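Notebook, Trivow (student manipulation project)

Swapped the old task for the bowl task. Kiran Pal wants both hands used in every episode, so whoever is demonstrating holds one gripper per hand and starts with the bowl on the round stand. Left side approaches first, right side waits over the board until the left is at the rim. Start pose is written on the sheet by the door. Please stick to it, the last batch had three different ones.

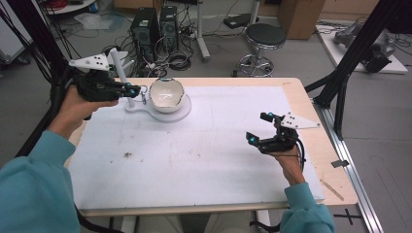
Ponham, February

Bowl on the stand, left gripper coming up on the rim, right one held back with its tips toward the middle of the board. Marker plates have to stay facing up. If you roll your wrist too far the tracking drops and the episode is no good.

Count after this afternoon: 2,187 episodes recorded, 81 thrown out for lost tracking. Target for the club demo was 2,000 so we are over it even after the rejects. Riku Hosoda is going through the rest for bad grasps and has 215 left to check.

Things to fix:

- Left cable pulls when you reach across. Try routing it over the shoulder.
- White bowl on a white board is hard on the segmentation. Kiran has a blue one at home. Run 50 with that and compare before we change anything.
- Wipe the board. Smudges and a brown stain on the left half.
- Grippers drift closed a little between takes. Re-zero every 20 episodes, write it in the log.

Training run goes on the Lumenta machine tonight, same settings as last time. Check the loss at 9 a.m. and stop it if it has gone flat.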